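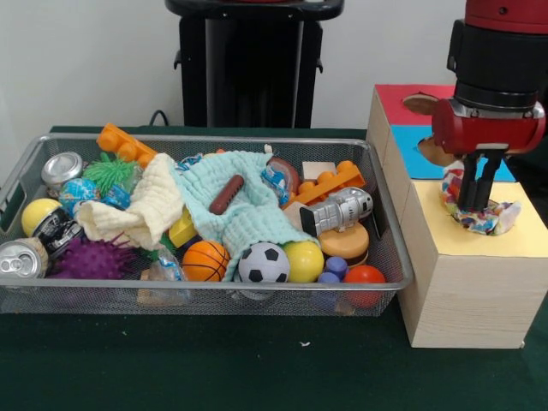 Lucky dip

A lucky dip (also grab bag, bran tub, or in older American use fish pond) is a game of chance in which a player pays a small fee, reaches into a container without looking, and keeps whatever comes out. Common at school fairs, church sales and county shows. Prizes are cheap, mixed, and usually not worth the fee. A few better ones go in to keep people paying.

Names

"Grab bag" is the usual term in the United States. "Lucky dip" is British and Australian. "Bran tub" refers to the filler. Fish pond is a variant where the player drops a line over a screen and a helper clips something to it. In Clesden the game is called a "rummage," which elsewhere means a sale of used goods, so the two get mixed up in old fair programs.

Container and filler

Barrels, tubs, crates, pillowcases, washtubs. Filler hides the prizes and slows the hand down. Bran was the standard for a long time, cheap and easy to get from a feed store. Sawdust took over in many places, then shredded paper. Bran goes stale in damp weather and draws mice. Sawdust sticks to clothes. Packing peanuts are used too but blow around outdoors.

Prizes are wrapped or left bare. Wrapping stops a player from guessing by feel, which is the main form of cheating. Some stalls use two tubs, one for small children and one for everybody else, often marked by color of ribbon.

Rules

One hand only, one dip per ticket. First thing touched is kept, in strict versions. Looser versions allow feeling around until a count of 13, called out by the stallholder. Swaps between players are allowed nearly everywhere, swaps with the stall are not.

Clesden fair

The Clesden rummage is held each August on the Dollmont road field and is the best documented local form. Opens at noon, closes when the tubs are empty. The 2000 fair is the only one with a complete prize list: 343 items, of which 63 were listed as "good" and the rest as "sundry." The list does not say what made an item good. Pencils, combs, soap and whistles all apear under both headings.

A similar game at Tremblay uses numbered corks in place of prizes. The cork is traded at a counter. Quicker to run, less popular with children.

Legal status

Varies. Many places treat it as a game where every player wins something and so leave it alone, others count it with raffles and ask for a permit. Fees are normaly kept low either way.

Related uses

"Grab bag" also means any mixed collection. In video games such as Dota, random item rewards are sometimes compared to a lucky dip, though the player puts no hand in anything.

See also: raffle, white elephant sale, tombola, piñata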